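July, 21:00 - Dretilside cottage, turnover notes

Hot water complaint from the last guests checked. Ran the upstairs shower with the kitchen tap open: temperature drops after 12 minutes, recovers once the tap is closed. Cylinder thermostat was set low. Raised it one mark, left the timer alone. Repeat the test at the next changeover before calling Valdis Hunt out again.

Key safe code changed. Old code still appears in the arrival email for Skorkby, which was copied from the Dretilside template. Viera Mikuš to correct both and send me the new text.
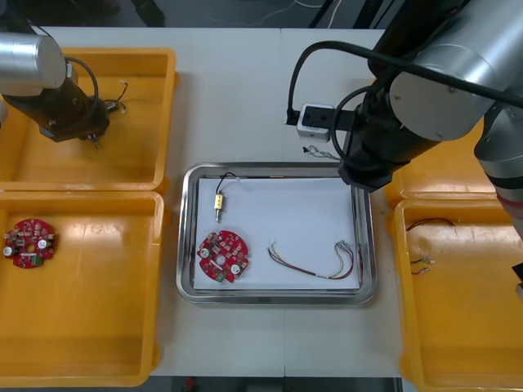
Linen: Dretilside sleeps six, stock is three full sets, one of them missing a king-size fitted sheet. Did not find it at Skorkby either. Order two, same supplier, deep fit. The mattress in the rear bedroom is thicker than the others and the standard size pulls off at the corners.

Terrace door sticks at the bottom. Planed the leading edge, closes now with one hand. Bare wood needs sealing before it rains.

Welcome folder:
- bus times out of date, page removed
- wifi name wrong on page 2 (old router)
- add note on the septic tank - Boris Bednárik has the wording from Skorkby

Refund request: guest wants 100 back for the shower. Zdislava Ondrejka offered a late checkout on a return stay instead, no answer yet. Hold the deposit release until she confirms.

Open: smoke alarm on the landing, replace battery. Spare gas bottle, weigh it.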